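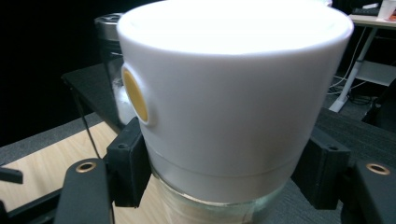 White top, mustard-yellow button, clear glass jar. My favourite corner of the worktop!

Jars, Lids and Other Small Pleasures: the Trirnham kitchen gallery

Welcome to the February page! This one is all about the small stuff that lives on a kitchen worktop, and I have been looking forward to it for ages. Big appliances get plenty of attention elsewhere. I'd much sooner talk about a good button.

And what a button! Mustard yellow, round, sitting in its own raised white ring on the side of that lovely wide top. I'm a sucker for one spot of warm colour on something otherwise plain, and yellow against white gets me every time. The shape is a treat too, broadening out as it goes up, a bit like a big cup, with a thin seam running round the lower part and a slightly see-through band below it. The glass has that faint green tint at the edges that I always look for in a jar.

The light wood-grain surface does its bit as well. I went back and forth over worktops for months when we redid the kitchen at Trirnham (the sample pieces ended up as coasters, and very good coasters they are) and pale beige won in the end. Small things show up so nicely against it, and so do the crumbs, but I can live with that.

A few notes for fellow jar people

Glass first, always. I have 83 jars at the last tally, which includes the ones in the shed, and I can find something to love in nearly all of them. Straight sides for rice and lentils, wide necks for anything you need to get a spoon into, and the little squat ones for spices.

Wash the lids separately from the jars and let them dry fully before they go back on. I leave mine upside down on a tea towel overnight. If a lid has a seam, run an old toothbrush round it, very satisfying!

For smells that won't shift, try a spoonful of bicarbonate of soda in warm water, left for 30 minutes and rinsed well. Pickled onion may need 2 goes. Curry paste may need more than that, and I have one jar that will simply be a curry jar for the rest of its days.

Labels: soft pencil on masking tape. I've tried chalk pens and the fancy printed sort, and I keep coming back to the tape. Date on the front, contents on the lid, so you can read them from above in a deep drawer.

Coming up on the gallery

Next is the Ploltura page, which will be enamel all the way: mugs, pie dishes and a colander with a very fine blue rim. After that I'm hoping to do tea tins. If you've a favourite lid, pot or stopper of your own, do send a picture in with a line or two to go with it. The plainer the better!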